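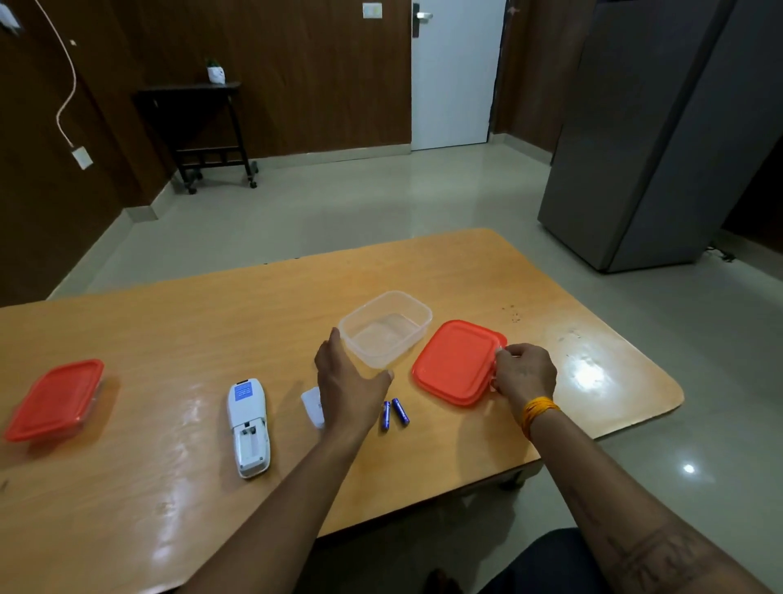

Call for Participants: Task Review Panel, Household Manipulation Guidelines

Greltix is recruiting 30 participants for a review of its draft guidelines on recording and labeling hand tasks used to train home robots. The work is paid and part-time, and runs for 4 weeks starting in May. Sessions are held at our Heywood office, with a remote option for the labeling portion.

The current draft covers small tabletop tasks: opening and closing food containers, handling lids, changing batteries in remote controls, sorting small items. It sets out 396 task entries, each with a start state, an end state and a list of permitted variations. Participants will perform a subset of these tasks at a table, then check other people's recordings against the written rules.

Points under review:

Both hands must stay in view while an object is being held.
Participants may keep bracelets and watches on. Tattoos are not covered.
Objects that are not part of the task may remain on the table – the draft does not require a cleared surface.
A lid counts as closed only when all sides are seated.

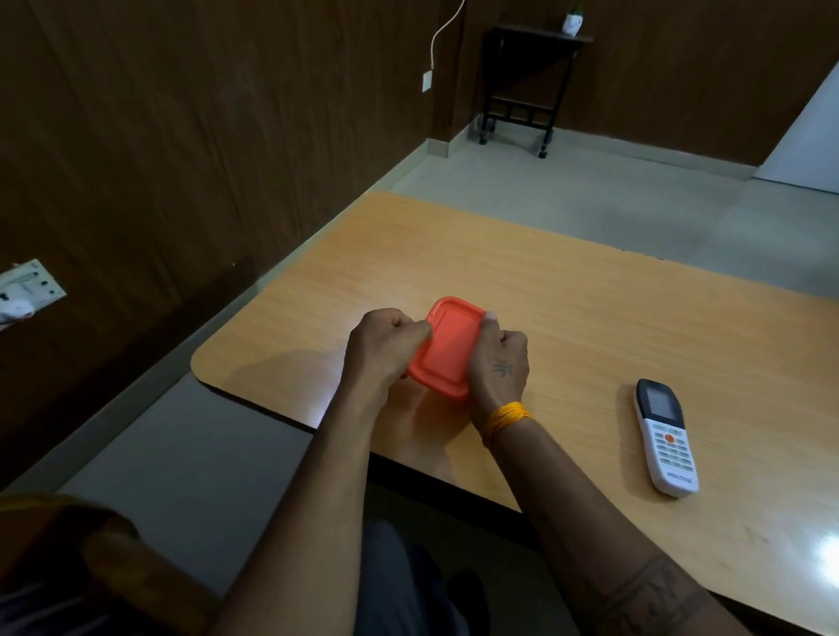 Disagreements between reviewers are logged and not averaged. The previous round, run with Cemness, produced 1,305 logged comments, most of them on the definition of an end state. Section 4 was rewritten as a result and is the main subject of this round.

Requirements: age 18 or over, normal use of both hands, able to read and apply written instructions in English. No robotics background is needed. Experience with inspection, test procedures or technical editing is useful. Current employees of Greltix and Zomosmont are not eligible.

Recordings are stored without names. A participant may withdraw a recording at any time before the dataset is closed.

To apply, send a short summary of relevant experience and your available hours to Chenxi Jia. Questions on the text of the guidelines go to Chibuzor Uzor.

Contact | © Greltix | Back to top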